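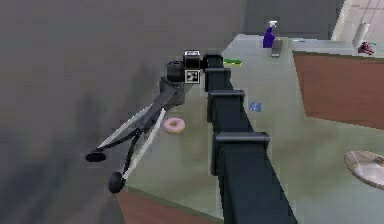 Open day at the Nakurport robotics lab - who else went?

tinplate_jen
Posted 01/12/2023
Just back and still buzzing, so forgive the ramble. I only went for the lift motors talk (good, bit long) and ended up spending most of the afternoon in the simulation room, which I nearly walked past! They had the arm running in a virtual kitchen on a big screen and let you watch it plan a move before it made it. You could ask for the view to be swung round to sit behind the arm, so you're looking along it over the tabletop. Pink donut, purple spray bottle, bits and bobs on the counter. I could have stayed till closing.
The woman at the desk said they had run 3251 attempts on that one kitchen since July. Did anyone make it to the Prastitz stand? The queue was out of the door.

cladov_fan
I did the Prastitz queue, over 100 people and worth every minute. Real belt, real parcels, real noise. I'm sorry but the simulation room left me cold. I can watch a computer donut at home.

tinplate_jen
Ha, fair. But did you stay for the bit where they moved things about and ran it again? Same arm, same table, new layout, and it went at it from a completely different side. You can't do that with parcels in ten seconds flat.

oddsocket
With Jen on this one. My lad is nine and he stood there for ages calling out what it should go for next. He noticed the little black and white square tag up by the wrist before I did and went off to ask what it was for. Got a proper answer too, with a drawing - that's how the camera tracking knows where the arm is, apparently. He's since stuck one on the cat's basket.

mr_flange
Bit of a grumble from me. The sim looks lovely but friction and squashiness are where it all goes wrong. A two-finger gripper on a real donut is icing everywhere. I asked how many of those runs had been repeated on the real arm and was told 289. Good number, I just wish it had been up on the wall with the other one.

tinplate_jen
That's more than I'd have guessed! Did they say how those went?

mr_flange
Mixed, he said. Hard things fine, soft things still being worked on. Nice chap, didn't dodge it.

cladov_fan
OK, that I would have liked to hear. Still say the Cladov demo had the better crowd.

oddsocket
Cladov was mostly free pens.

cladov_fan
Very good pens.

quiet_ratchet
Does anyone know if they're doing it again? I missed the whole thing with a cold. I'm over in Teixeira so it's two buses, but I'd do it for the parcels AND the donut.

tinplate_jen
The leaflet says next July, doors at 4, and you have to book for the simulation room this time. I'll put the link up when it goes live. Bring a sandwich, the café shuts early.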